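Merkard snack counter project: progress report for February
For the Skorberg programme office

Dear colleagues,

February was the month this project started to feel like a going concern, and I'm very glad to be able to write that. When we sent our last report we had a bench, two arms and a long list of things that didn't yet talk to each other. We now have 433 recorded examples that have passed our own checks, a working routine for adding more, and a much clearer idea of which parts of the job are hard. Some of them are not the parts we named in the proposal.

Where we are against the plan

The plan you funded asked for 200 accepted examples by the end of this reporting period, all of them single moves: one item picked up from one place and put down in another. We passed that figure early and kept going, partly because the operators had found a rhythm and it seemed a shame to interrupt it. The 433 in hand cover 11 of the 13 tasks on the agreed list. The two missing ones are the bag hand-over (one arm passes a bag to the other) and restocking from a closed carton. I'll come to both further down.

By "accepted" we mean that the whole move is on the recording, the joint readings and the video line up in time, and a second person has watched it through and agreed with the written label. We throw away anything where the operator had to reach in and help. We keep the ones where the arm fumbled and then recovered without help, and we mark them as recoveries. Those are some of the most useful examples we have, and I would love to have more of them. It's surprisingly hard to fumble on purpose in a way that looks natural.

What the counter is for

For anyone on the panel who joined after the first round: the aim is a pair of arms that can serve and tidy a small self-service snack counter, the sort you find in a staff room or a station waiting area. The arms learn from being driven by people. An operator moves a matching pair of hand controls, the arms follow, and everything is recorded along with a plain sentence saying what was done. Soltisero, the training software we're using, takes those recordings and learns to produce the movements by itself. The more varied the examples, the less it leans on one exact layout.

So the table is deliberately crowded. We dress it like a real counter, with packets, jars, bottles and baskets from an ordinary shop, and we change the arrangement between sessions. Early on we had a tidy table with a few wooden blocks, and the recordings looked lovely, and the system learned very little from them that carried over to a bag of crackers.
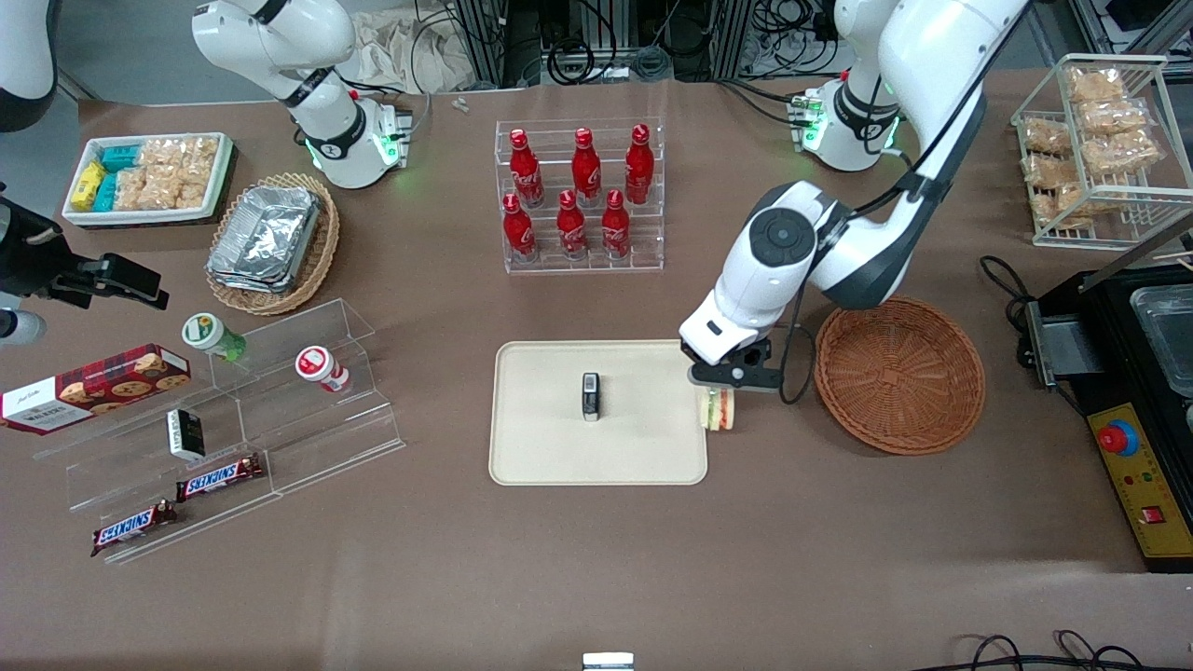
Report prepared by the project lead, Merkard bench team
Filed under: Progress reports, Counter handling

The sandwich tasks have become our favourites. A wrapped sandwich is soft, the filling shifts, and the wrap is shiny enough to trouble any system that depends on clean edges. If the two fingers close as firmly as they would on a jar, the bread is squashed and nobody would want to buy it. If they close too lightly it slides. The operators have learned to take it upright with the fingers across the thickness, and the recordings of that grip are very consistent now. We've labelled the destination separately from the grip (tray, wicker basket, another spot on the table) so that the same pick can be learned with several endings.

Bottles were easier than we feared. The tiered rack holds them in two rows, and a bottle in the front row can be taken by the neck with a straight approach. The back row needs a higher path over the caps in front, and we had a run of knocked bottles in the first sessions before the operators settled on lifting clear first and only then moving across. All the bottle examples recorded before that change have been looked at again, and the ones with a knock in them are tagged.

Chocolate bars lying flat on the stepped clear stand are the opposite case. They look simple and they aren't. The stand is see-through, so the depth readings are patchy around its shelves, and a flat bar gives the fingers very little to hold. We tried pushing the bar to the lip of the shelf and pinching it there, which works well by hand control, and I'm hopeful the system will pick up the same trick. It's too soon to say.

The bags on the wire rack are slow going. Each one hangs and folds differently every time it's touched, and no two recordings look alike. I consider that a good sign for the data, if a tiring one for the people driving.

First training runs

We ran Soltisero twice in February. The first run used only the tray and basket tasks, to see whether the whole chain held together from recording to movement. It did! The arm went to the right item and closed on it, and the placing was rough but recognisable. There was a round of applause at the bench, which I mention because it was a long time coming.

The second run used everything accepted up to that point. Results were mixed. Picks from the tray stayed good. Picks from the stepped stand were poor, with the arm tending to stop short of the shelf and hover. Looking back through the recordings, we think our operators often paused in just that place to judge the distance, and the system has faithfully learned the pause. We've asked everyone to plan the approach before they start and then carry it through in one go. We'll also trim the longest pauses from the existing examples and train again, so that we can compare the two versions fairly.

I don't want to put a success rate in this report. The tests so far were informal, the layouts weren't fixed beforehand, and any number I gave you would be quoted back to us later as though it meant something. A proper test with fixed layouts is on the plan for the next period, and you'll get the figures from that, good or bad.

Labels and checking

The written labels took more work than planned. We began by letting each operator describe the move in their own words. That gave us a rich set of sentences and a fair amount of confusion: "basket" could mean the wicker one or the one with the foil trays in it, and "left arm" meant one thing to a person facing the table and another to a person standing behind it. We've settled on the robot's own left and right, always, and a short shared list of names for the containers. Operators may still phrase the rest as they like. We want the variety in the verbs and the order of words, and we don't want it in which basket is which.

Checking takes one person most of an afternoon for each full day of recording. Didenko, the review tool we set up for this, has helped a great deal. It plays the video and the joint readings side by side and flags any place where they drift apart. It found one batch where the wrist view was running late by a fraction of a second, and we would never have caught that by eye. The batch was dropped and recorded again.

Problems and delays

The bag hand-over is held up by reach. With the arms mounted where they are, the area that both grippers can get to comfortably is small, and the wire rack sits outside it. We can move the rack or move an arm base. Moving the rack is quick, but it takes the counter further from a realistic layout. Moving a base means calibrating again and leaves us with two sets of recordings taken from different geometry. My preference is to move the rack for now, collect the hand-over examples, and save the base for the planned break between phases.

Restocking from a carton is waiting on a decision about the carton itself. Opening a flap with a two-finger gripper is a project of its own. We'd like to start with the carton already open and treat the flap as a later addition. If the panel is content with that, we can begin straight away.

Cable wear is the other item. The leads on the busier arm get a lot of flexing, and one gripper lead was replaced after the signal began dropping out. We've ordered spares out of the consumables line, and the new one has been routed with a looser loop.

Food is a small running cost that we underestimated. Sandwiches don't last, and a tired one handles quite differently from a fresh one. We change them often and the budget can bear it, but the line will come in a little over.

Next period

We plan to collect the two missing tasks, bring the stepped-stand examples up to the same standard as the tray ones, and run the fixed-layout test described above. We'd also like to start on two-step sequences, such as taking a sandwich to the tray and then adding a drink beside it. The operators have been trying these between sessions for fun, and they look very promising. None of those trials are counted in the figures in this report.

There is one request. The proposal allowed for a single layout of the table per task. We've been varying it far more than that and are convinced it's the right thing to do, but it does slow each session down. We would like to agree a smaller target for the number of examples per task in the next period in exchange for more layouts. A short note from the programme office confirming this would be enough for our records.

Visitors are very welcome at the bench. Mornings are best, as the recording sessions usually start at 9.30 and the first hour is the liveliest. Please let us know beforehand so that we can have a spare set of hand controls ready - everyone who comes wants a go, and so they should.

The full list of accepted examples, sorted by task and layout, is in the shared Skorberg folder together with the label guide and the notes from both training runs.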